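톨리츠(Tollitz) 가상 실습 패키지 자주 묻는 질문

안녕하세요, 스칸드네스에서 톨리츠 문의 메일을 받고 있는 칼키단 렘마예요. 같은 질문이 꽤 쌓여서 페이지 하나로 묶어 봤어요. 메일 답장하던 말투 그대로 적었으니 편하게 읽어 주세요!

톨리츠는 어떤 제품인가요?

양팔 로봇으로 집안일 동작을 연습하고 기록하는 시뮬레이션 패키지예요. 방 장면, 로봇 모델, 과제 묶음, 기록 도구가 한 번에 설치됩니다. 실물 로봇은 들어 있지 않아요(이 질문이 제일 많아요). 배송을 기다리실 필요 없이 결제하시면 내려받기 링크가 메일로 갑니다.

과제는 몇 개나 들어 있어요?

기본판에 66개예요. 문 열고 닫기, 서랍 당기기, 물건 집어서 옮기기 같은 것들이고, 난이도 표시는 제가 직접 해 보면서 붙였어요. 그래서 좀 주관적입니다. 저는 손잡이 돌리는 과제에서 유난히 많이 헤맸는데, 동료는 그걸 몸풀기라고 부르더라고요.

컴퓨터는 얼마나 좋아야 하나요?

별도 그래픽카드가 있는 데스크톱을 권해요. 노트북도 되긴 하는데 카메라 화면을 여러 개 켜 두면 팬 소리가 꽤 커져요. 사양이 애매하다 싶으면 체험판부터 돌려 보세요. 체험판이 부드럽게 돌아가면 기본판도 괜찮습니다. 저장 공간은 넉넉히 비워 두시고요, 기록을 시작하면 생각보다 빨리 찹니다.

화면은 어떤 식으로 보이나요?

시점은 로봇 몸통 쪽과 그리퍼 쪽, 두 가지를 바꿔 가며 쓸 수 있어요. 몸통 쪽 시점은 광각이라 벽이랑 문이 좀 휘어 보이는데, 저는 하루쯤 쓰니까 눈에 익었어요. 그리퍼 쪽은 손가락 사이를 가까이서 보고 싶을 때 좋아요. 아래 세 장은 한 장면에서 뽑은 화면입니다.

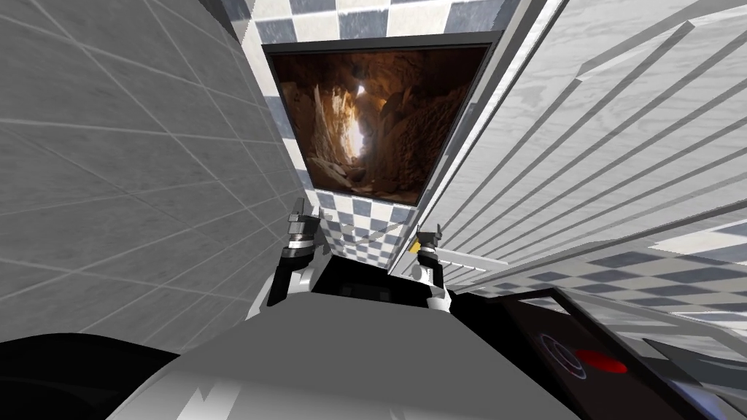
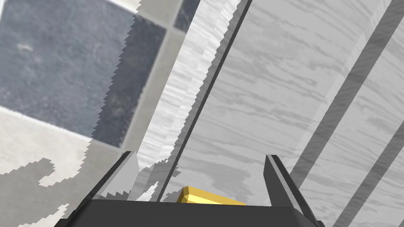
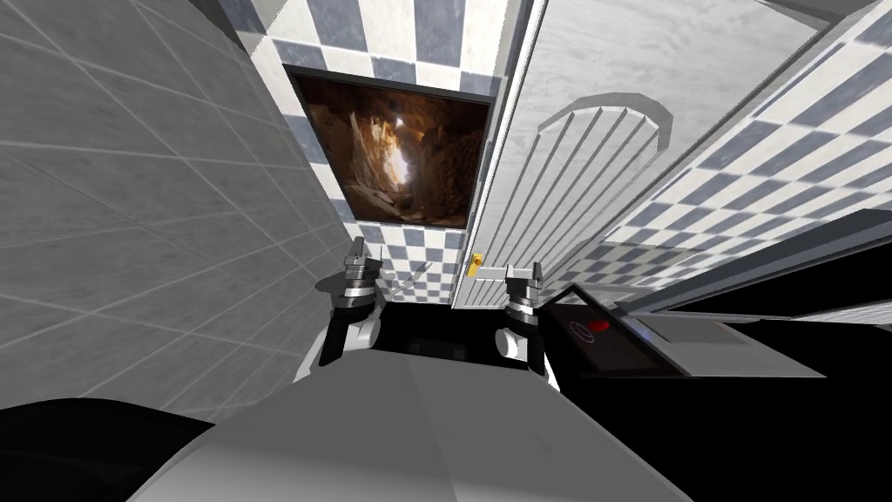 첫 번째와 세 번째가 몸통 쪽, 두 번째가 그리퍼 쪽 시점이에요.

벽에 걸린 동굴 그림, 바꿀 수 있나요?

네! 의외로 인기 질문이에요. 장면 설정에서 '벽 장식' 항목을 열고 가지고 계신 그림 파일을 지정하면 됩니다. 체크무늬 타일도 같은 메뉴에서 단색으로 바꿀 수 있어요. 무늬가 어지러워서 작업에 집중이 안 된다는 분들은 단색으로 많이 가시더라고요. 저는 체크무늬 파입니다.

가까이서 보면 무늬 경계가 계단처럼 보여요. 고장인가요?

고장은 아니고 렌더링 품질 설정 문제예요. 기본값이 '빠르게'로 되어 있어서, 대리석 무늬나 타일이 맞닿는 선이 톱니처럼 깨져 보일 수 있어요. 두 번째 화면에도 그런 부분이 보이죠. '선명하게'로 올리면 한결 나아지는데 대신 속도가 떨어져요. 조작 연습만 하실 거면 기본값으로 두셔도 지장 없고, 발표 자료에 넣을 화면이면 올려서 뽑으세요.

조종은 뭘로 해요?

키보드, 게임패드, 그리고 르 고프(Le Goff) 조종기를 지원해요. 키보드로도 팔 두 개를 움직일 수는 있는데 손가락이 꼬입니다. 저도 처음엔 왼팔을 보낸다는 게 오른팔을 벽에다 박았어요. 집에 게임패드가 있으면 그걸로 시작하세요. 르 고프 조종기는 따로 사셔야 하고, 연결할 때는 프로그램을 끈 상태에서 먼저 꽂으세요. 순서가 바뀌면 인식을 못 하는 경우가 있어요.

예시 기록 데이터도 주나요?

네, 기본판에는 시연 기록 약 4,000건이 딸려 와요. 그중 1,135건이 문 관련 과제예요. 문만 왜 이렇게 많냐고 물어보시는데, 제가 문 과제를 제일 좋아해서 자꾸 녹화하다 보니 그렇게 됐어요. 다음 판에는 서랍 쪽을 더 채울 생각입니다.

기록이 중간에 끊기면 날아가나요?

과제 하나가 끝날 때마다 저장되니까 그 전까지 한 건 남아 있어요. 진행 중이던 과제만 다시 하시면 됩니다. 저장 폴더 이름에 특수문자가 들어가면 오류가 나니까 한글, 영문, 숫자로만 지어 주세요.

피르켄트(Firkent) 버전이랑은 뭐가 달라요?

피르켄트는 한 팔 로봇용으로 나온 저희 예전 패키지예요. 과제 파일은 톨리츠에서도 열리지만 팔을 하나만 쓰게 됩니다. 반대 방향, 그러니까 톨리츠 과제를 피르켄트에서 여는 건 안 돼요. 피르켄트를 쓰고 계신 분은 업그레이드 할인이 있으니까 결제 전에 꼭 메일 주세요. 결제하고 나서 알려 주시면 환불하고 다시 처리해야 해서 서로 번거로워요.

라이선스 하나로 몇 대까지 깔 수 있어요?

3대까지요. 컴퓨터를 바꾸셨으면 예전 기기에서 로그아웃만 하면 자리가 비어요. 예전 컴퓨터가 이미 고장 났다면 저한테 말씀해 주세요. 제가 이쪽에서 풀어 드릴게요. 수업용으로 더 많이 필요하신 학교는 교실 라이선스가 따로 있어요.

여기서 연습한 게 실제 로봇에도 통하나요?

어느 정도는요. 동작 순서를 짜고 조종에 익숙해지는 데는 도움이 많이 돼요. 그런데 마찰이나 손잡이의 뻑뻑함 같은 건 실물이랑 차이가 있어서, 그대로 옮기면 바로 된다고는 말씀 못 드려요. 실물로 넘어가실 때는 속도를 낮춰서 시작하시고, 힘 제한값도 다시 잡아 주세요.

답장은 언제 와요?

보통 그날 안에 드려요. 금요일 오후에는 업데이트 작업을 하느라 좀 늦습니다. 오류 문의라면 로그 파일을 같이 붙여 주세요. 메뉴에서 '도움말', '로그 내보내기' 순서로 누르면 파일이 하나 나오는데 그걸 그대로 첨부하시면 돼요.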